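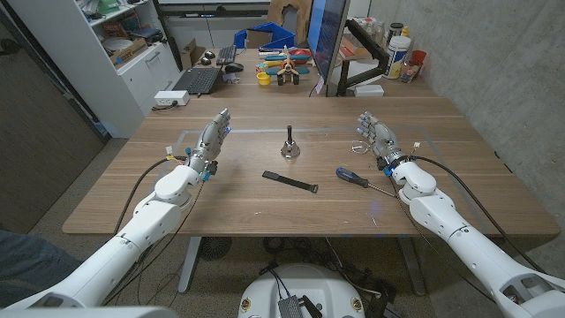 Both arms at the ready position over the taped work area, objects set out for step 5.

Setting up a taped work area for the Clokia two-arm kit

Applies to kits with the multi-fingered hands. If yours came with the two-jaw ends, the reach limits are different and you want the other page. Written by Rhodri Edwards, checked on a second kit by Sandamali Samarakoon. Last changed 21 April 2023.

What you need

The kit, bolted down and powered as in the assembly guide
A desk with a flat top, at least 1,685 mm wide
Thin matt tape in a colour that differs from the desk
A steel rule and a soft pencil
Four or so small objects of different shapes
The Stullness control program on a laptop or desktop computer

Gloss tape will work for the arms but gives trouble with the cameras under ceiling lights. We used grey on a wood-grain top and had no false edges.

1. Check the cables

With the power off, move each arm by hand through its full swing. The forearm cable must hang in a loose loop outside the arm and must not pass between the arm and the desk edge at any point. If it pulls tight at the elbow, undo the last clip before the wrist and feed more cable through. Do not use the slack at the wrist connectors for this. They are not meant to take a side load, and a replacement pair is not included in the price.

2. Find the shared reach

Power on and choose Ready. Both hands come up over the desk with the fingers raised. Wait for the tone before putting your own hands near the desk.

Select Reach, then Left. Guide the left hand to the furthest point on the right at which the status line still reads OK, and mark the desk below the wrist. Do the same with the right arm in the other direction. The strip between the two marks is the only part of the desk where both hands can hold the same object.

Next find the front and back limits with either arm. The front limit is the one people get wrong. The program will accept a line closer to the base than the elbow can comfortably fold to, and the arm then slows down badly on every approach. Leave one hand's length in front of whatever the program tells you.

3. Lay the tape

Draw the rectangle in pencil first. Ours is 800 mm wide. Square the corners with the rule, lay the long sides, then the short sides, and trim the overlaps. Press the tape flat with a cloth, as a lifted end will catch a fingertip sooner or later.

The tape is for the person laying out the objects. The program does not read it, so the same rectangle must be entered under Area, Corners. Enter the corners clockwise from front left. Version 6 of the program does not warn you if they are in the wrong order; it mirrors the area and the arms reach for the wrong side.

4. Set the hand force

Start with both hands on Low. The fingers will slip on heavy items at this setting, which is acceptable for a first run. Raise one step at a time. Heledd Morgan's notes for the Wevcombe installation suggest going straight to Medium for hand tools, and we found the same.

5. Choose and place the test objects

Use objects that fail in different ways. Our set:

A small metal stand with a round base and an upright rod. Place it in the centre. It shows at once if the hand height is off.
A black strap with a buckle. Lay it at an angle, flat, in front of the stand. Thin flat items are the hardest thing the hands are asked to do.
A screwdriver, to the right of the strap, shaft pointing towards the front right.
A small clear item. Put this under the right hand. Clear plastic is a poor target for the cameras and you should expect misses.

Turn any monitor that faces the desk, or dim it. A shiny top will pick up the colour of a screen.

6. Run the pick test

Choose Test, Pick, All. Keep the stop button within reach for the whole run. Each object is tried by the nearer hand first and then by the other.

Error 913 means that a planned path crosses the other arm. Move the object towards the middle and run again. If it comes back with the object at the centre, the base spacing entered at assembly is wrong and must be measured again.

Is the kit worth buying for this?

For bench work with mixed objects, yes, with reservations. The arms repeat well and the taped area has not needed moving. The Area menu is poor. The Vukčević mounting plate, sold separately, saves time if the kit has to move between desks and is of no use otherwise.

Next page: teaching a two-handed pass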